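Karabo Adams

Karabo Adams is a stage, radio and television actor best known for playing the harbor pilot Tangen in the long-running television drama Drondodano. Adams appeared in 103 episodes of the series and later returned to the part for a stage version written by Sugeng Ngui. Before moving to television, Adams worked for 12 years in regional theater, mostly with the Trellel Playhouse company.

Early life and training

Adams was raised in a household with no connection to the theater. Both parents worked for a shipping office, and the family moved several times along the coast before settling in Trellel. Adams first acted in a school production of a one-act comedy, taking over the part of the landlord when another student fell ill. A drama teacher who saw the performance arranged an audition for the youth section of the Trellel Playhouse.

After leaving school, Adams spent two years as a clerk in the same office where both parents were employed, and attended evening classes in voice and movement. The playhouse offered a full-time contract at the end of the second year. Adams began as an assistant stage manager who also played small parts, a common arrangement in the company at the time.

Stage career

Adams's early roles with the Trellel Playhouse included servants, messengers and soldiers in the classical repertory. The first substantial part was the older brother in The Salt Road, a family drama set during a strike. The local newspaper praised the performance for its restraint, and the production toured to six towns the following spring.

Over the next several seasons Adams became one of the company's leading players. The theater seated 681 and was seldom full on weeknights, and the company relied on comedies and thrillers to support its more serious work. Adams was at ease in both. Among the most popular productions were the farce Two Keys for Mr. Lowell, in which Adams played a hotel detective, and a thriller, The Lamp Room, in which the same actor played twins. The second of these required a series of quick costume changes behind a false wall, and Adams was injured in a fall during one of them. An understudy completed the run.

Adams also directed three productions for the company. Reviews were mixed, and Adams later described directing as a job for people who sleep well.

Drondodano

The producers of Drondodano saw Adams in a revival of The Salt Road and offered a role in four episodes. Tangen was written as a minor character, a pilot who gives false evidence at an inquiry and then leaves town. Viewers wrote in to ask what had become of him, and the character was brought back in the second season as a regular.

Tangen is a quiet and often dishonest man whose loyalty to his sister drives many of the plots. The season three episode "Low Water," in which he admits to the false evidence, is generally regarded as the high point of the series. Most of the episode consists of a single conversation in a kitchen. Adams asked that it be rehearsed in the manner of a play, and the crew was given five days for the purpose, more than twice the usual time.

Sugeng Ngui joined the writing staff in the fourth season and was responsible for most of the later scripts centered on Tangen. Adams and Ngui disagreed over the decision to send the character to prison. Ngui's version was used, although the sentence was shortened in the following season and the story was brought to an early close.

Adams left the series at the end of its seventh season. The character was not killed off, and he is mentioned in several later episodes as living abroad.

Radio and later work

Adams began working in radio while still at Trellel, reading short stories for a late-night program that went out at 11:30 p.m. After leaving Drondodano, Adams took the title role in Prasent, a radio serial about a retired judge who is asked to look again at her father's old cases. The serial ran for five seasons.

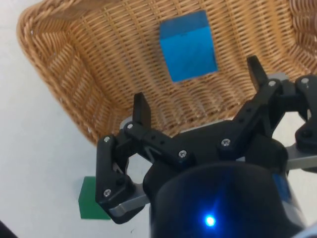

Prasent was recorded with the full cast in one room, a practice that had become rare by then. Adams was absent for part of the third season because of illness, and the scripts were changed so that the judge was heard only in letters read aloud by other characters. Several listeners' groups have named these among the best episodes of the serial.

The stage version of Drondodano opened in February at the Trellel Playhouse, with Adams as Tangen and two other members of the television cast. Ngui set the play ten years after the events of the series. It was booked for four weeks and extended to nine, then moved to a larger house with over 700 seats. A planned tour was canceled when the set proved too heavy for most of the theaters involved.

Acting style

Critics have often remarked on Adams's stillness and on a habit of speaking important lines at a lower volume than the rest of a scene. Some early reviewers complained that the back rows could not hear. Adams credited the evening classes in Trellel for later improvements in this respect, and continued to take voice lessons while appearing in Drondodano.

Selected roles

Stage
The Salt Road, as the older brother
Two Keys for Mr. Lowell, as the hotel detective
The Lamp Room, as the twins
Drondodano, as Tangen

Television
Drondodano, as Tangen (seasons one to seven)

Radio
Prasent, title role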